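Minutes, workroom meeting, Vilgate, May
Chair: Benedikt Steinbach

1. Table covering. The white covering has dark specks again. Korel asks 43 for a new sheet. Agreed to buy one.

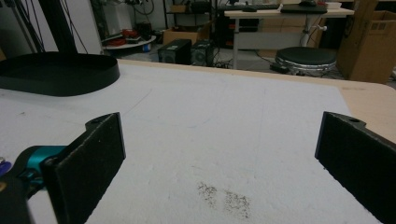

Item 1: dark specks on the white covering

2. Shelves. Boxes and cables stay on the rack until the next meeting.
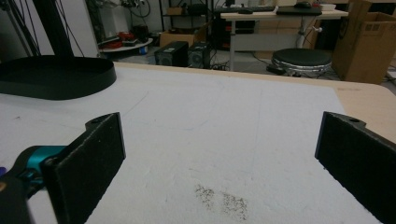

Who orders the new sheet?
Benedikt will order it from Korel.

3. Tray. It was agreed to keep the tray on the table, at the far side.
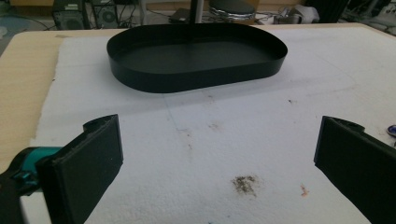 Item 3: black oval tray, empty

Meeting closed at 3 p.m.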